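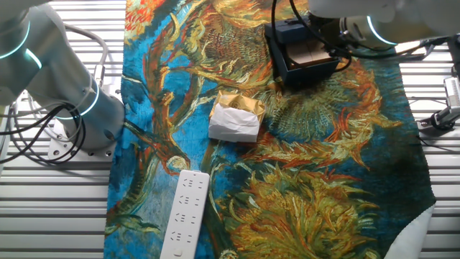 Visit notes: Zacharias packing and gift-wrap open day, 26 January 2025

The open day covered two floors. The ground floor holds stock and board cutting; the upper floor holds printed textiles and small-parcel packing. Entry was by timed slot, with 125 visitors per slot.

Textiles came first. Prisent prints cloths with art motifs on one side only and leaves the back white. The sunflower design, in the manner of Van Gogh, is listed as item 1681. It has a teal ground with flower heads in mustard, orange and rusty red. The swirling brushwork hides creases well. Corners tend to curl on a smooth base, and the white backing then shows against the dark print. Prisent recommends pressing from the reverse at low heat.

The packing section dealt with small square items. Foil and white tissue were used together on one package, gold foil on top with a small round emblem, tissue on the lower half. The tissue creases as soon as it is folded. Dark navy boxes are fitted with a tan cardboard insert. Erkard supplies the board and quotes a minimum order of 2949 inserts, delivered flat.

Huguette McKinnon took questions on tissue weights. Samples of four weights were available at the Dekico counter near the exit. The next open day is in September.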